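Search this site
Search
Go

Furniture > Desks and Work Tables > Reviews

Mallance Work Table, White Top: Review After Five Months

I bought the Mallance table in July to replace a folding table that sagged in the middle. I wanted a plain white surface I could clean fast and leave set up all day. I looked at the Belkadi first. It had a drawer I didn't need and it cost $38 more.

The Mallance comes in one flat box. There are 15 bolts and a hex key that is too short to be comfortable, so use your own if you have one. The instructions are two pages of drawings. Step 8 shows a bracket facing the wrong way, and I had to undo it and start that corner over. Without that mistake it would have been a quick job for one person, though turning the table upright is easier with two.
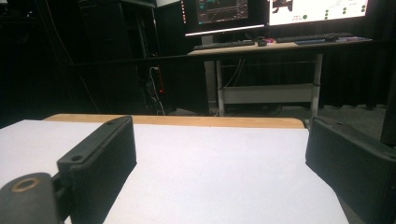 The top is smooth and has no grain pattern printed on it, which I was glad about. Coffee wipes off with a damp cloth. Ballpoint ink takes some dish soap and a little patience. Pencil marks come off with an ordinary eraser. I have scratched it once, with the foot of a metal lamp, and the scratch is hard to find unless I am looking for it.

Stability is good lengthwise and fair side to side. If I lean on a short end and write, I feel a small sway. Tightening the bolts again after the first month helped. I would do that no matter what the instructions say, and they say nothing. For sawing or hammering I would get something heavier. 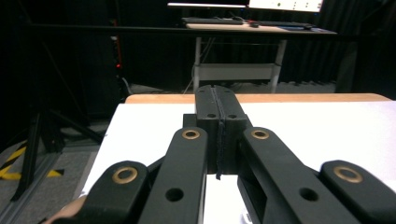

Glare is my main complaint. The finish is more reflective than the store page led me to expect, and under strong light the top washes out to a bright white that gets tiring by late afternoon. The light wood strip along the far edge helps a little, as it gives the eye a place where the table stops. I moved my lamp lower and off to one side, and that took care of most of it. A gray desk pad from Uven did the rest. If your room has one strong overhead light, plan on a pad or look for a duller finish.

The strip itself has held up. I expected it to catch on sleeves or start lifting, and so far it has done neither. I wipe it dry when I clean the top.

I would buy the Mallance again at the price I paid. People who type all day may want the deeper Romer, and anyone who needs storage should look elsewhere. For sorting parts, wrapping packages and general bench work it does the job.

Rating: 8 out of 10

Posted December 24, 2019

Contact | Copyright 2019, all rights reserved | Back to top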